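4. Changes in the work at Pelteo

Pelteo takes in returned plush toys for several store chains, checks them and packs them in lidded plastic bins. Until last March all of the packing at the Skudow site was done by hand. The company then brought in a robot cell, sold under the name Undance, which learns new items from recorded demonstrations. The recordings are made by packing staff at a table. Figure 3 shows this kind of work.

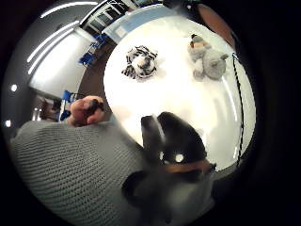
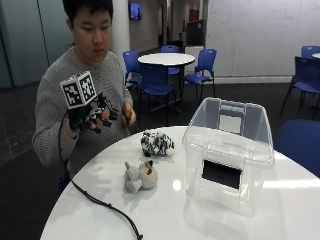

Figure 3. Demonstration work with two plush toys at a round white table. First: view from the hand-held gripper tool. Second: view from a camera beside or above the table, with the sensor glove on the right hand and a clear bin with its lid on.

4.1 From packing to demonstrating

Before the cell came in, a packer at Skudow was given a bin count for the shift and worked toward it. Packers who now make demonstrations have no bin count. They are given a list of items and asked for 60 accepted recordings of each. A recording is accepted if both hands stay within reach of the sensors and the toy ends up in the bin with the lid closed.

In our interviews, packers said the movements were familiar and the pace was not. At the belt they would pick up two small toys in one hand and press the lid down with an elbow. Neither is allowed in a recording. One packer with eight years on the belt told us she had to "pack like it was my first day." Others said they liked the slower pace and that their shoulders hurt less at the end of a shift. The same people complained about the glove, which they found stiff at the thumb, and about the cable, which they had to keep clear of the lid.

4.2 Who decides what counts as good packing

On the belt, the shift lead judged the work by looking into the bins. Recordings are judged by staff at Londoño, the contractor that runs the cell, who see only the files. Of the recordings made in the first week we observed, 73 were sent back. Most carried the note "grasp unclear." The packers did not know what this meant, and for several shifts they repeated the same motions and had the files sent back again. The problem eased when Londoño began sending the rejected clips along with the notes, so that a packer and the shift lead could look at them together.

Pay was a harder matter. The old bonus was tied to bins, and demonstrators lost it when they moved to the table. Pelteo replaced it with a flat hourly supplement under an agreement signed 2/14/26. Two of the packers we interviewed had already asked to go back to the belt by then, and they stayed there.

4.3 Work left at the belt

The cell handles toys of medium size with firm bodies. Long limbs, loose ribbons and battery packs still go to people. Belt packers therefore see a larger share of awkward items than before, while their bin count was lowered only once during the study. Several of them described the belt as heavier work now. We did not measure strain and cannot say whether it rose, but sick days among belt packers are recorded by the site and are taken up in Section 5.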